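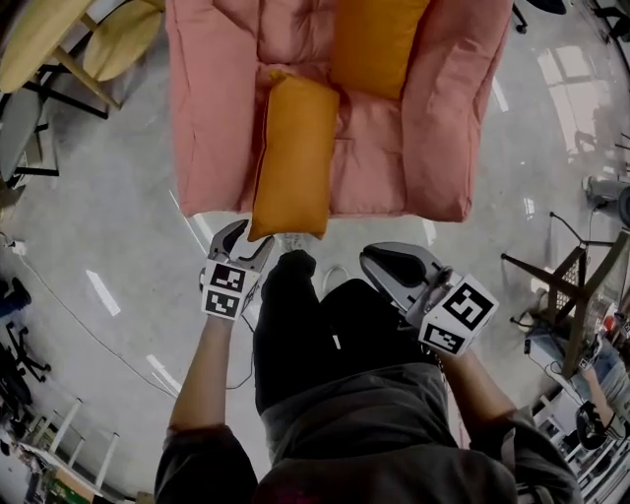

## 3.2 Setting and conduct of the home groups

The groups studied here met in private houses in Gunley and in the villages on the Wimance side of the river. All of them belonged to churches that had taken up the Margaritis reading plan, in which members work through the psalms in order and read each one aloud before any discussion. We joined the plan at the point where the psalms of complaint become frequent, as our interest was in how people pray with words they find hard to say.

A total of 57 people took part. Of these, 19 had never belonged to a home group before and had mainly heard the psalms sung in church. The rest had some experience of group study, though often of the gospels or the letters of Paul. We did not ask for a statement of belief. Two of the groups shared a leader, and their results are kept separate in the tables.

Meetings were held in the evening and opened with a short silence. The leader then read the psalm through once. A second reader repeated it, and after that anyone could speak. Seating was domestic, including upholstered armchairs with throw cushions (Figure 2), and members sat where they liked. Leaders had been asked not to explain the psalm at the start, and most kept to this. Where a leader did give an explanation, the session was still included but was marked in the notes.

We recorded 85 spoken prayers that followed directly from a reading. Each was typed out in full and sorted using the Kuritz headings, which separate asking, thanking, confessing and complaining. A prayer could be placed under more than one heading. This happened often, and the commonest pairing was complaining with asking. Prayers made up only of the words of the psalm were counted under the heading that fitted the psalm itself – a choice we return to in Section 5.

There was some difficulty with the heading for complaint. Several members said afterwards that they had not meant to complain to God and would not use the word. They preferred to say that they had been "plain" or had "told him how it is". We kept the heading so that our results could be set beside earlier work, but we do not take it to describe what the speakers thought they were doing.

The psalms that call for harm to enemies were treated differently from group to group. Some read them in full and went on as usual. Others stopped before the harshest verses, or read them and then passed straight to the next psalm without prayer. No rule had been given on this point. Such omissions were noted at the time by the observer, who sat with the group but did not read or pray aloud.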